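Skivum opens Akport home practice floor

Open-plan space has a furnished sitting room, a laundry corner and a large bed

AKPORT, 10th April — Skivum has opened its home practice floor in Akport, a single open hall fitted out with the furniture and appliances of an ordinary home. The floor is used to work on everyday household jobs such as making a bed, folding clothes, loading a washing machine and clearing away the small things that collect on a mattress during the day.

The hall covers 577 square meters. Work on it began in December, when the old shelving was removed and the concrete floor was ground and polished. Low partitions in white, pale green and light wood were then put in to divide the space, so that several jobs can go on at once without the hall being closed off into separate rooms.

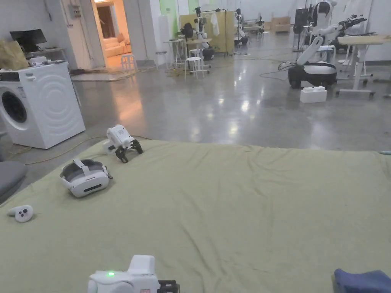

The bed area was the first part to be finished and is the one most in demand. Skivum chose a large mattress with a plain green cover because bed making, folding and sorting all need a wide, flat surface. The bed can be reached from more than one side, and the washing machine is a few steps away, so laundry can be moved between the two without crossing the hall.

A doorway at the back leads to the sitting room, which has warmer lighting than the main floor, a light-colored sofa and a curtain at the window. It is meant for jobs such as straightening cushions and picking up after an evening at home. A small stool stands by the door.
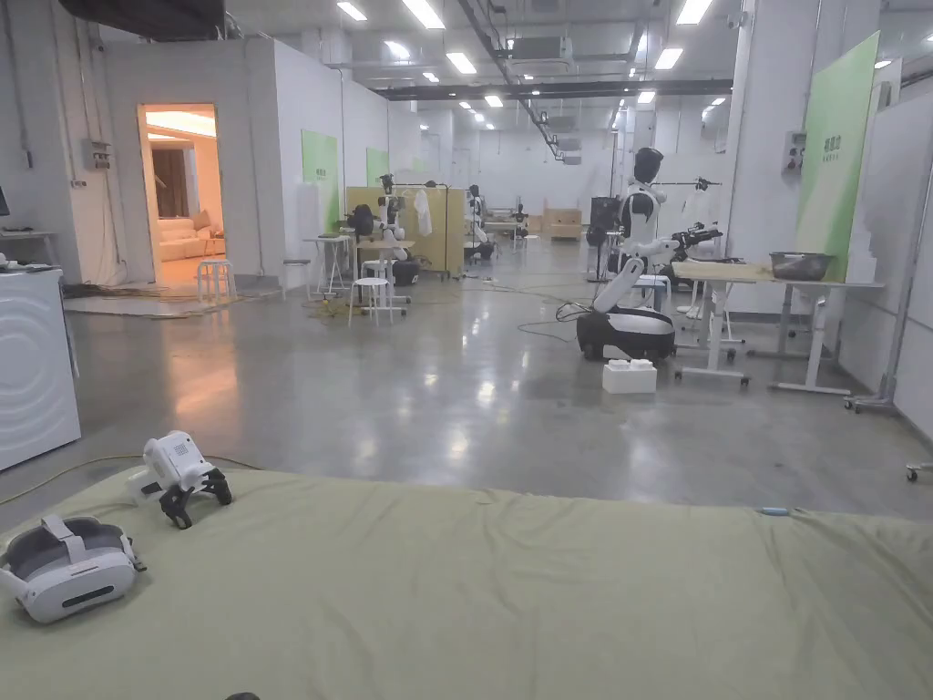

Photo: Skivum

Probert, which supplied the household goods for the project, delivered 388 items before opening. They include bedding, towels, clothing, storage boxes and small objects of the sort found in drawers and on nightstands. The full list will grow to 1,000 items as more of the home is covered. Kitchen goods are next — mainly plates, pans and food containers — and will be kept on their own shelves near the work tables.

Tidying sessions on the bed use mixed items, with paper, bags, cables and small parts left on the cover together. Each session ends when everything has been put away and the cover is smooth again.

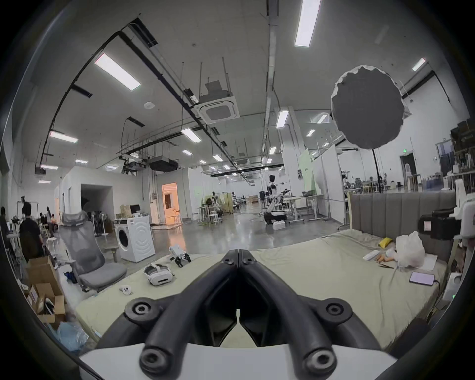
Flernov handled the layout and the moving of the larger pieces. Its plan keeps the heavy furniture near the walls and leaves the lighter partitions free to shift. A change of layout takes nearly 7 hours, including moving the work tables.

Skivum will accept requests to use the floor from other groups in Akport. Requests should name the household job, the furniture needed and the number of people attending.

About Skivum
Skivum studies everyday work in the home and runs the home practice floor in Akport.

Press contact
Skivum press office, Akport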